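January, workshop notebook, courier permit work

Started 8:40. Marleny Chávez sent me the new form for the courier permit last night and I read it two times with the dictionary open. I write down what I understood, so we do not have to read all of it again when we come to the renewal.

The permit is now by vehicle and not by company. For each motorcycle we pay 3000 per year, and the box on the back must have a number which is the same as the number in the register. Our boxes have the old Cendden numbers, painted by hand, and some riders changed boxes between them last summer. So the register in the office and the boxes on the street do not agree.

Compared the two lists this morning. The delivery log for the month has 343 trips with a box number. In 80 of them the box number belongs to another motorcycle. I first thought it was my mistake in the sorting and did it again from the original file, same result. I think most of it comes from the Somogyi depot, where the boxes are taken off at night and put back by whoever arrives first. I asked Marleny if the inspector would look at old trips or only at the day he comes. She does not know. The form says "records shall be made available", without saying how far back.

New numbering: we keep the motorcycle number and add a letter for the depot. S for Somogyi, A for Avau. I wanted to use the tracker number also, but it is too long for a label and the riders will not read it. The label goes on the left side of the box, under the hinge, where the rain does not come directly.

Label test. Printed 2 kinds, the paper one with film over it and the thick one from the sign shop. Washed both with the soap we use for the boxes. The paper one lifted at one corner. The thick one stayed, but it is slow to cut and I need a new blade. Continue with the thick one for now.

Trackers. The Alarness units send the position only when the motor is on. For the permit we have to show where the parcel is "at any moment until delivery", and if the rider stops to eat, the unit is silent. In the log it looks like the parcel disappeared for lunch. I tried the setting called "parked report" on the test unit on my bench, and it sent a position with the power wire off. Battery after the morning still good, I did not measure it for a full night. Must do this before I promise anything to Marleny.

Insurance: the new form wants goods cover in the name of the permit holder. Ours is in the name of the old company. Not a workshop matter, but I write it here so it is not forgotten. Marleny will call them.

Question for the Avau people: do they count a bicycle as a vehicle? We have bicycles there for the market streets, and the form has no line for them. If they must pay the same as a motorcycle, it makes no sense to keep them.

15:20. Moved the label stock to the dry shelf and corrected the first page of the register in pencil.

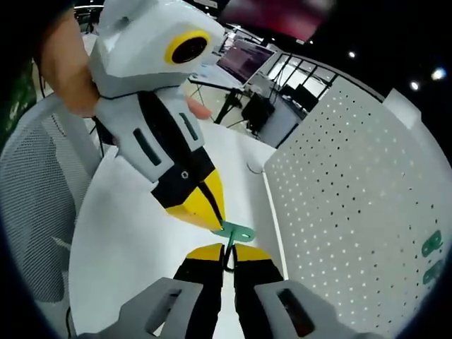 Tomorrow: leave the Alarness test unit on battery for the night, order the blade, and ask Somogyi for a list of which box is on which motorcycle at closing time.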